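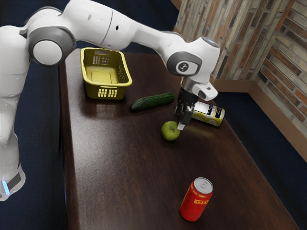
A sorting task in simulation: the arm over the table, with the basket at the far end and the apple beside the gripper.

The worst fault I dealt with last year did no damage at all, which is why it took us so long to treat it as one. It happened on a picking cell at Vudunon, where a single arm puts mixed groceries into baskets for small shops. The gripper closed on a can lying on its side, the can rolled, and the fingers shut on nothing. The arm then lifted, travelled to the basket, opened and reported a successful pick.

It did this for most of an April morning before a packer noticed that the baskets were short. The log showed 400 picks and no errors. The software checked that the fingers had been told to close and that the arm had reached the basket. It did not check that anything was being carried.

My view is that a robot which reports a job it has not done should be handled as a safety matter, with the same form, the same meeting and the same power to stop the cell. At present most sites file it under quality. Zusance, which supplied the control software, logged ours as a minor stock discrepancy. I think that was wrong, and I told them so.

A packer who finds a basket short will reach in and put it right. We found marks on the floor where people had been standing inside the taped line to do exactly that, while the arm was still running. They had stopped trusting the screen and had started watching the machine from close up. Had one of them been hit, the report would have begun with a person in the wrong place. It ought to begin with the false "done".

The usual answer is better testing in simulation, and I am in favour of it. The cell had been tested that way, with produce and cans set out on a table much like the one shown at the top of this page. It passed more than 80 per cent of its trials, and the failures were put down to awkward positions. When Špela Hoxha went back through those trials for us, she found that the score counted a pick as good once the arm had finished its path over the basket. The test had the same blind spot as the cell, because the same team had written both.

She made two changes. The gripper now compares the width between its fingers with the width expected for the item, and the arm stops if they disagree. The basket is also weighed after each drop. Neither is clever or expensive. The cell runs slower and halts more often, and the manager at the Nikolaidis depot has complained to me about that twice.

I understand the complaint. A halt shows up on a chart and a false success does not, so the improved cell looks worse on paper. Buyers should ask for the halts anyway, and ask the supplier in writing what the word "complete" means in their log. Kalel, the next supplier we spoke to, needed a fortnight to answer that question.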